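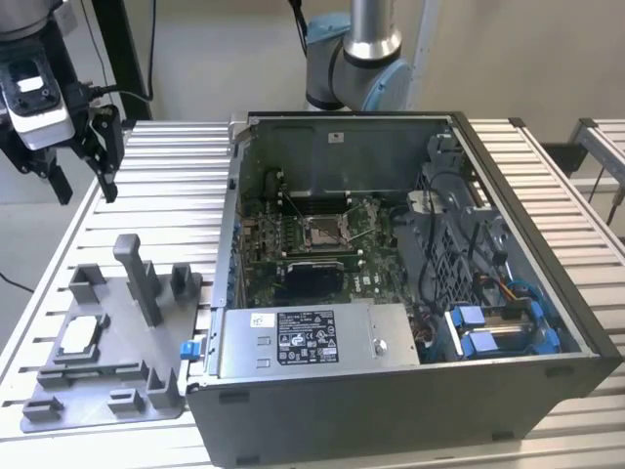
换一颗处理器，人手要做的动作并不多，真正费工夫的是让机器每次都从同一个地方开始做。这是Bangash工段里一位调试员的说法，他在这个拆装单元旁边待得最久，换班的人有事都先找他。

单元设在Boltthorpe的厂房东侧，任务是给退役的台式机拆换零件，装配程序由Zodotach编写，夹爪和安装座由Lallo供货。工作台用开槽铝型材拼成，机箱侧放，侧板拆掉，内部朝上。主板上的插座空着，处理器放在左边灰色的3D打印治具里，等夹爪来取。

治具是这个单元改得最勤的零件，第一版只有一个方槽，处理器放进去以后能轻微转动，夹爪取到的角度就跟着变。现在用的是第4版，加了围边、凹槽和立柱。打印件有个老问题，壁角会磨圆，磨圆之后外观上看不大出来，用塞尺才量得到。工段的规矩是每月初换一块新的，旧的拆下来写上月份，放进柜子最下层，下次改图时拿出来对照磨损的位置。

每天早上开机，先做归零，再做对点。归零由程序完成，对点要人看着。调试员把速度降下来，让夹爪走到治具上方，停住，看两根手指和凹槽边是否平行，然后再走到主板插座上方，重复一遍。两处都合格，才放开速度。整套做完约定是3分钟以内，超过了就要查原因，通常是前一天有人挪过机箱。

机箱挪动是最常见的麻烦。台面上的型材槽可以锁挡块，挡块锁紧以后机箱推不动，可是换机型时必须松开，松开再锁，位置就会有偏差。Zodotach原先的办法是每换一种机型重新示教，一次要花去半个上午。后来改成在台面上固定两个基准销，机箱的一条长边和一条短边各靠一个，程序只补偿高度。示教点从60个减到了现在的数目，剩下的多数集中在插座附近，因为那里容不得偏差。插座压杆要先抬起，金属框翻开，处理器对准以后垂直放下，手指松开时不能带动它。程序里松开的动作分成两步，先开一点，停一下，再全部张开。停的这一下是调试时加的，有几次处理器被手指带斜，都是一次张开造成的。

夹爪的保养写在柜门内侧的一张纸上。手指的接触面每班用无尘布擦一遍，不用酒精以外的溶剂。手指根部的螺丝每周用扭力扳手复紧。手指更换以后，必须重新测工具中心点，测量时用一根尖针，从不同方向碰同一个点，偏差超限就重来。Lallo的维修手册建议整套夹爪定期返厂，工段没有照办，而是在架子上备了一套，出问题先换下来，再慢慢查。

线缆占的时间比预想的多。夹爪后面的线要留出一段弧，弧留得短，手腕转到底时会拉到接头；弧留得长，又会碰到后面的立柱。现在的长度是试出来的，扎带的位置用油漆笔在线皮上做了记号，换线时照着记号扎。去年冬天有一次夹爪信号时断时续，查了一个下午，换过控制板，换过电源，最后发现是接头里一根针松了。从那以后，保养单上多了一条：报通信错误，先拔插接头，再查别的。

机箱里面自己的线也要管。旧机器的电源线和数据线走法不一，有的横在风罩上面，有的压在硬盘架旁边。程序并不认识这些线，夹爪下探的路径上如果有线，它照样往下走。所以上料的人在放机箱之前要把线拢到一侧，拢不住的用一条魔术贴绑住，拆完以后取下来再用。台边挂着一把魔术贴，总是不够，采购单上每个月都有它。

静电防护没有单独的流程，接地线接在台架上，每班测一次通断，记在同一本册子里。册子是横格纸的，字迹各不相同，写得最多的三个字是“已复紧”。

下一步的改动已经定了，治具要从打印件换成铝件，凹槽底部垫一层防静电胶皮。图纸在Zodotach那边改到第3稿，还没定的是立柱的高度。高了，夹爪从侧面进来时要绕；低了，上料的人手容易碰到处理器的表面。铝件预计十二月到，在那之前，柜子里还备着几块打印的。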